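夏のTシャツ、今年こそ減らす。ベッドの上に出しながら書いていくので、長くなります。興味ない人はミュートでどうぞ〜
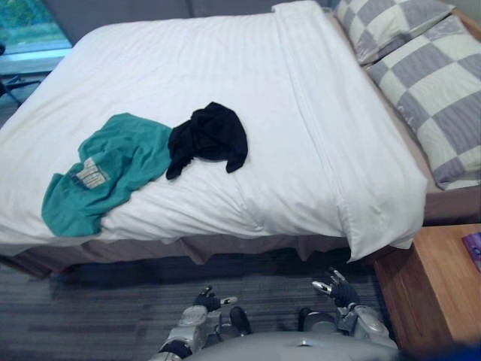
きっかけは引き出しが閉まらなくなったこと。5月の衣替えのときに「あとでちゃんと見よう」と思って全部押し込んだツケが、いま来てる。手前の1枚が毎回レールに噛むんですよ。毎回です。

で、畳む前にまず布団カバーをぴしっと伸ばすところから始めるのが私の流儀(流儀ってほどでもない)。ぐちゃぐちゃの布団の上で畳むと、なぜか服までぐちゃっと仕上がる気がして。

白い掛け布団カバー、よく見るとうっすら縞の織り模様が入ってるやつで、気に入ってます。ただし白の宿命で、黒い服を置くと糸くずが全部見える。コロコロ必須!

まずは青緑のTシャツ。プリント入り。これ、部屋着に降格させるかどうか3年くらい悩んでる気がする。色は本当に好き。でもプリントがあるとカーディガンの下に着たとき、文字が中途半端にのぞくんだよね……

黒いほうは迷わず残す組。黒は何枚あっても困らない、と言い続けて引き出しが閉まらなくなった人がここにいます。

畳み方の話。前はお店みたいに平たく畳んで積んでたんだけど、下のほうの服を一生着ないことに気づいて、立てる収納に変えました。

やり方は人それぞれだと思うけど、私のはこう。背中側を上にして広げる→両脇を真ん中に寄せる→袖は折り返す→縦に半分→あとは引き出しの深さに合わせて三つ折り。最後に立ててみて、自立したら合格。へにゃっと倒れたらやり直し。

プリントTは、プリントを外側に出して畳むと上から見てどれかわかるから便利。逆に内側に入れちゃうと、朝に全部引っぱり出すことになる。去年の私です。

引き出しの中の仕切りはBrolleyの布のやつを使ってて、3つで1,460円だった。もっと安いのもあるけど、底に板が入ってるから引き出しごと動かしてもへたらない。洗えないのだけが惜しい。

あとハンガーはNikettiの滑らないタイプ。Tシャツをかけるには肩がちょっと広すぎて、首まわりが伸びそうで怖いので、うちではシャツとワンピ専用にしてます。

ここで麦茶休憩。

休憩中にベッドに腰かけたら、せっかく伸ばしたカバーがまたしわしわに。何のために伸ばしたのか。

再開。残すか手放すかの基準、いろいろ試したけど今はこれだけ→「宅配の人が来たとき、これで玄関に出られるか」。出られるなら残す。出られないけど好きなら部屋着。出られないし好きでもないなら、さよなら。

「ときめくか」方式だと私は全部にときめいてしまって、1枚も減らなかったです。ちょろい。

部屋着枠にも上限を作りました。小さい箱ひとつに入るぶんだけ。あふれたら古いのから掃除用の布になってもらう。Tシャツの布、窓のさんを拭くのに最高なんですよ。細く切って割り箸に巻くとサッシの溝まで届く。

窓といえば、ベッドの頭のほうに窓があって外の緑が見えるので、畳みものはもっぱらここでやってます。リビングでやるとテレビをつけちゃって、1時間で靴下しか進まない。

そうだ、枕カバーの話もしたい。市松っぽい柄の、クリームと薄いラベンダーグレーのやつ。買ったときは派手かなと思ったけど、布団カバーが白無地っぽいからちょうどいい。洗い替えにもう1組ほしくて探してるのに、同じ柄が全然見つからない!

見つからないので、替えはEspositoの無地のグレーで妥協中。肌ざわりはこっちのほうがさらさらしてて、夏はむしろ好きかも。でも柄が恋しい。

濃いグレーのヘッドボードは布張りだから、ほこりがつくのが難点。シーツ替えのついでに掃除機のブラシでなでるだけで、だいぶ違います。私はすぐ忘れます。

洗剤の話もよく聞かれるのでついでに。今はSunexの液体で、色物は裏返してネットに入れてる。プリントがひび割れるのが嫌で、乾燥機には入れず陰干し。脱水も短め。これを始めてから、プリントの持ちはよくなった気がする(当社比)。

裏返して干して、畳むときに戻すのを面倒がって裏のまましまう、までが私のいつもの流れです。着る朝の私が困るだけなので……いや困ってる。今日はちゃんと戻す。

タイマーを30分でかけて、鳴ったら途中でもいったんやめるのがコツ。だらだらやると「この服を着てどこ行ったっけ」の旅が始まってしまう。前に一度、旅行の写真を見始めて日が暮れました。

みんなはTシャツ何枚で夏を回してます? 私は目標20枚。多いって言われそうだけど、汗っかきで1日2回着替えるので、これ以上は譲れない。

青緑のプリントT、部屋着に降格か現役続行か、まだ決められないので意見ください。玄関には出られます。たぶん。

引き出しが閉まったらまた報告します。2019/8/16の私、がんばれ。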